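Elogio de la demostración torpe

28 de noviembre de 2019

Llevo cinco años recogiendo ejemplos para que un brazo aprenda a agarrar cosas, y todavía hay quien me pregunta, con toda la amabilidad del mundo, cuándo voy a dedicarme a algo más interesante. Lo entiendo, de verdad. Mover un juguete de un sitio a otro durante una tarde entera no luce en las presentaciones, y en los congresos el aplauso se lo lleva siempre la red neuronal, que es muy guapa y muy grande. Pero yo le tengo cariño a este trabajo – quizá demasiado – y quiero defenderlo un poco.
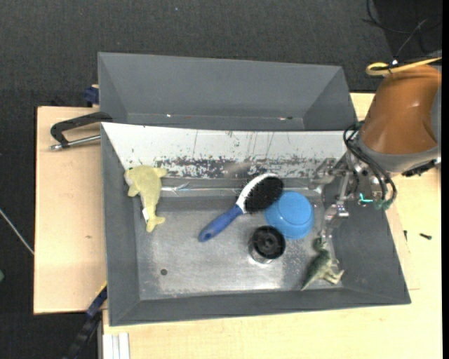 Equipo de Manipulación y Aprendizaje, proyecto Bedotis

Un delfín de peluche, un cepillo de mango azul, un cuenco boca abajo, un dinosaurio verde: con compañeros así se pasa la jornada. El peluche cede, el cuenco resbala, el cepillo tiene un extremo que invita y otro que pincha, y cada uno pide su manera de acercarse. Quien solo graba los agarres limpios le enseña al sistema un mundo que no existe.

Por eso me resisto a borrar los intentos dudosos. En enero tiramos 13 sesiones por «feas» y aún me arrepiento, porque en ellas estaban las correcciones, los titubeos, ese girar un poquito la muñeca antes de bajar (que es, digo yo, donde vive el oficio). Prefiero nueve ejemplos variados y bien anotados a una montaña de repeticiones idénticas, aunque la montaña quede mejor en el informe. Y a quienes dirigen laboratorios les pediría algo sencillo: que se sienten dos tardes a los mandos antes de decidir qué datos sobran.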